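2026-06-18
Sorting bench, green belt conveyor, bins

Started with the belt tracking. It had crept toward the far rail again since the last entry, enough that the edge was rubbing at the tail end. Backed off the tension on both sides, squared the tail roller against the frame with the long rule, then brought the tension back up evenly, a quarter turn at a time. Ran it empty at low speed for 58 minutes while doing the bins. No drift I could measure at the end of that. Marked both tensioner bolts with paint pen so we can see if they move.

The rubbing left a line of fine green dust on the inside of the far rail. Vacuumed it out. The belt edge is a little fuzzy for a hand's width but I would leave it. Do not trim it with a knife, we did that to the old one and it started to fray for real.

Belt surface wiped down with a damp cloth and a drop of dish soap. The Riis cleaner is good on the aluminum but leaves the belt slick, and the lighter parts slide when the belt starts. Please keep it for the rails only. The near rail is the slow one to clean with all those grooves. A flat screwdriver with a rag over the tip gets into them. A toothbrush did not, it just moved the dirt along.

Leg at the discharge end: the foot had backed out and the belt was sitting low at that end. Brought it up until the level agreed with the other end, locked the nut. Checked again after the run and it had held.

Bins. We had them pushed too far under the belt, and anything that came off near the rail landed on a rim and bounced to the floor. Moved them toward the front so more of the opening is clear. The rims now meet, with no gap to lose things down. Tried them turned the other way first, long side to the belt, but then the third one stuck out into the walkway and I kicked it twice. Went back.

Took everything out of all three before putting them back. What was in there: two dead markers, a lot of backing paper, a hex key (the 4 mm we were looking for, now back on the board), and a packing slip from Wileck for the spring order. Slip is in the folder. It says 2,000 labels. The stock sheet says 1,831 left, and I have no record of anyone drawing labels yet, so either the sheet was filled in from a partial count or a strip went somewhere. To check before we order more.

Bins washed in the yard and left to dry upside down. The ribs on the outside hold grit, mostly at the bottom corners. Ramholm sells a lid for this size of bin but I do not think we want lids here.

Height question. From the underside of the near rail to the bin rims is 78 mm at the moment. It is fine for flat parts. For the taller ones it is tight, and you have to tilt them to get them in past the rail. Options are to raise the conveyor, which means redoing the legs and the guard, or to find shallower bins. I would rather try shallower bins. Otalum has a similar one in their list, same footprint, lower wall. Color does not matter. Will ask for one as a sample before buying a set.

Light is better since the wall panels behind were washed. You can read the small print on a part without picking it up. Still get a bright stripe off the near rail if you stand at the middle of the belt.

Put the bins back in place once they were dry and carried on with the bench. 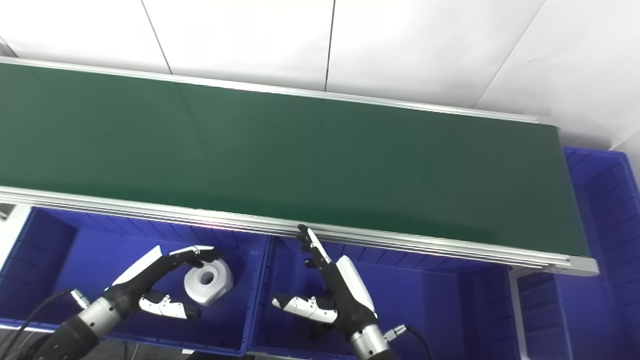 Green belt and the three blue bins, white roll in the left one.

Bin order, left to right, starting with the next batch: rolls and anything round, then flat parts, then rejects. I know the rejects used to go on the left. Having them at the end of the belt is easier, as whatever gets missed goes that way anyway. Labels for the bins still to be printed — use the large size, the old ones could not be read from a standing position.

Left to do:
Recheck tracking after a full day of running
Look at the paint marks on the tensioner bolts
Recount the labels and correct the stock sheet
Ask Otalum for one shallow bin
Print bin labels
New rag supply, we are down to the bad ones

Next full clean of the rails in August, sooner if the green dust comes back. If it does, write down which end it starts at, that was missing from the last entry and cost me most of an hour.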